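Building a Two-Arm Tabletop Rig in a Shared Shop
Handout 4: Wiring, homing and the first pick
Revised July 1, 2023

By now your arms should be bolted down and standing up without help. If one of them sags when you let go, go back to Handout 3 and tighten the shoulder bracket. It's always the shoulder bracket.

Cable slack

Leave more than you think. In June we ran the Jesberg build with every cable trimmed short and tidy, and it looked wonderful until the wrist turned. A loop at each joint is ugly and correct. Move the arm by hand through its whole range, power off, and watch the loops. Anything that goes tight will come unplugged later, usually with visitors in the shop.

Homing

Home one arm at a time. Both arms will happily try to occupy the same spot, and they are equally stubborn. Write down the offsets for each joint on the card taped inside your parts box. The Bresier controller forgets them when it loses power, a feature the manual mentions on page 92, in gray type.

Gripper

Close it slowly on a folded paper towel and stop when the towel no longer slides out. On our scale that came to a setting of 153. Yours will differ. Don't copy a neighbor's number, however confident the neighbor. 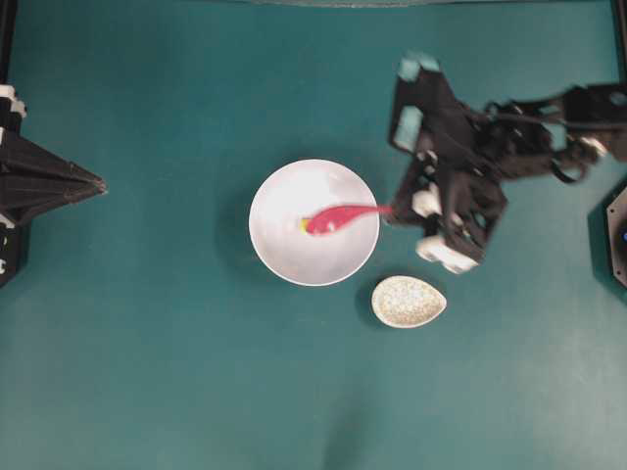 Spoons are the standard first pick in this course, for reasons you'll appreciate after trying one. A block forgives you. A spoon handle is thin, rolls a little when touched, and rewards a bad approach angle by swinging around to point somewhere else. Come in along the line of the handle, pause, close, lift a finger's width, pause again.

If the spoon drops, change one setting and try again. Change two and you'll never learn which one did it, though you will have a theory.

Before next session

Run 2 clean picks in a row and save both logs to the Jansen folder. Read the Flomex servo notes up to the section on overheating. Skim the rest if you like tables. Return the small hex keys to the drawer marked small hex keys.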